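Omach table set: laying out the cubes and the basket
Section 4. Preparing the table and tidying the cubes

Before you start, wash and dry your hands. Spread the white cloth on the table and let the front side hang down. Small creases do no harm, but a big fold under a cube will make it lean.

1. Take the red cube out of its bag and put it on a flat part of the cloth.

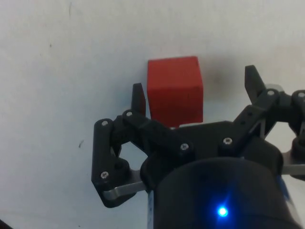 2. Turn the cube with one flat face down. If it rocks, brush the cloth with your hand and try again.

3. Place the basket so that you can reach it without standing up. It can stand at a small angle.

4. Put the cubes in the basket one after the other. Lower each cube over the rim, do not throw it. The wicker is strong, but the rim can open if it is hit often.

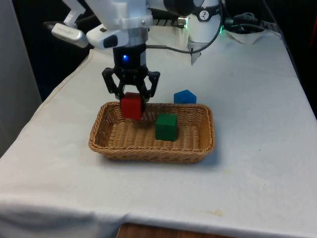 Barros wrote to us in November that on a table from Sirkik the basket slides away when a cube touches the rim, and asked if it may be fixed. Yes, with 2 small pieces of felt under it. Please do not use glue.

5. Leave a little space between the cubes, so your fingers can go in later. 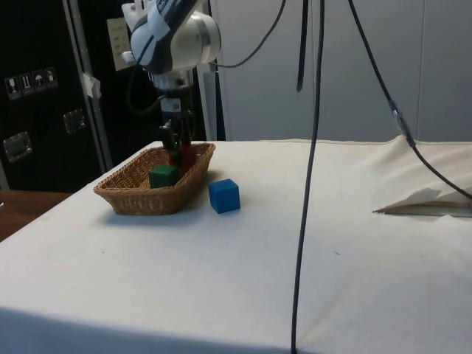

6. When the round is finished, take the cubes out again and wipe them with a dry cloth. Wet cloths are not good for the colours.

Caution: The basket is not a toy box for heavy things. Keep it under 2 kg.

4.1 Starting a new round

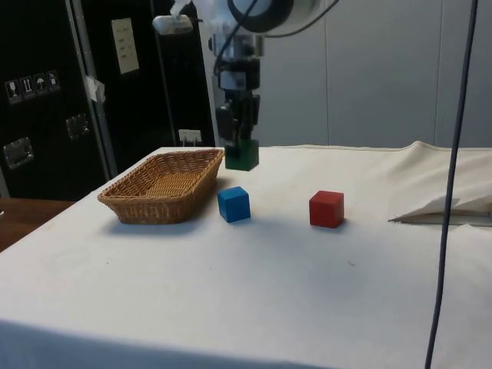
A new round always starts with an empty basket. Players at the Lovadstead club like to begin with the cubes close together, and this is allowed. The green one can go down just behind the blue one, with the basket left free at the side. Beginners should leave around 12 cm between cubes.

Note: If the cloth makes a hump at the back, pull it flat from the corner before you put anything there.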